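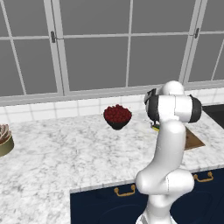
What is being compared in the Clukwood test kitchen?
Two sets of gripper fingers and two camera positions, all on the same arm and with the same task: to pick up a sponge from a worktop and carry it to a cutting board.

CLUKWOOD — A small engineering firm in Oltham has published the first results of a comparison which it hopes will help buyers of household robot arms to choose their parts. The firm, Gikora, ran the whole comparison in simulation, in a virtual kitchen named Clukwood after the street where the company has its office.

The work started in October and consists of 1550 attempts. In the first 1000, the arm used its standard hard fingers. In the rest it used a softer model of finger, designed by Gikora together with the Bedoya workshop, a partner which makes moulded rubber parts. The controller was the same in all attempts, and so was the speed of the arm.

According to the firm, a sponge was chosen because it is light and easy to deform, and because many people would like a robot to clean the worktop for them. A hard object is more simple to hold, but it says little about how carefully the fingers close.

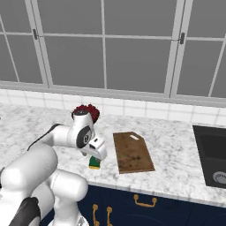
The soft fingers lost the sponge less often during the carrying, Gikora reports, but they needed up to 2 seconds longer to close. With the hard fingers the grip was quick, and most of the failures came at the moment of release, when the sponge turned a little and landed at the wrong angle. The firm considers this a fault of the controller and wants to correct it before the next round.

The second part of the comparison was about cameras. One camera looked at the worktop from the side and the other was placed close to the gripper. The side view was better for finding the sponge at the beginning. The close view was better in the last centimetres, although the held object then covers a large part of what the camera can see. The engineers now prefer to use both, and to let the controller change from one to the other during the movement.
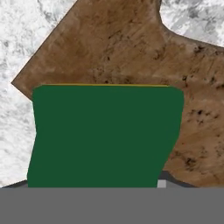 The close camera's view, with the green side of the sponge over the brown board. Picture: Gikora

Other developers in Oltham have received the results with interest, but also with some caution. A simulated sponge does not behave exactly as a real one, and the friction of the fingers was set by hand. Gikora accepts this point. Its report gives a list of 7 values that were estimated, and asks other groups to send their own measurements.

Tests with a physical arm are planned at the Bedoya workshop — first with the hard fingers, then with the soft ones. The settings of the virtual kitchen can be requested from Gikora free of charge by schools and small companies.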